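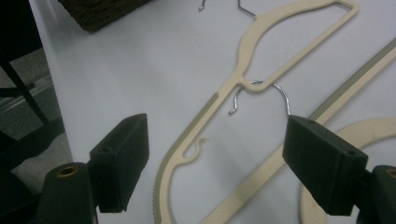
Velvet hangers always get tangled, how do you store the spare ones?

Posted by Iida Ojala, Jul 23, 2023
Category: Closets and Laundry

Hello everyone. In February I changed all my plastic hangers to the beige velvet kind, the slim ones with a silver hook and a small inner hook for straps. I bought 36 and I am happy with them in the closet. My problem is with the ones that are not in use. I lay them flat on the white table while I fold laundry, and when I want to take one, the hooks have caught each other and three come up together. The velvet also sticks to the velvet, so they do not slide apart like plastic ones did.

Now they are in a box under the bed and it is the same story. I have a small apartment in Tunddale and the closet rod is short, so I cannot leave all of them hanging empty. Is there a good way to keep them? Also, some of them leave a little beige dust on my black sweater. Is this normal?

Veikko Jääskeläinen
Member, 7 answers

The trouble is that they lie in different directions. Put all the hooks to the same side, one hanger on top of the other, and make the stack before you put anything in the box. I do it in this way:

Take one hanger and lay it down with the hook pointing left.
Put the next one exactly on it, hook also left.
Stop at ten or twelve, then tie the necks together with a soft ribbon or a strip of old cotton.
Stand the bundle in the box with the hooks up.

Do not use a rubber band. I used one and it pressed a line in the velvet which did not go away.

When you need a hanger, open the ribbon first and take the top one. If you pull from the middle, the strap hooks will catch and you must begin again.

About the dust, mine did the same when they were new. I wiped each one with a damp cloth and let them dry overnight before I hung clothes. After this it was much less, but I still keep my dark wool on wooden hangers.

Sinan Dursun
New member

just hang them on the back of a door hook, all in one row. works for me

Masanobu Shibata
Member

I agree with Veikko about the direction of the hooks. I would only add that the box should be narrow. Mine was too wide, so the bundles fell over and mixed again. Now I use an old magazine holder, and the hooks stay outside at the top where I can reach them. It stands on the closet floor beside my shoes.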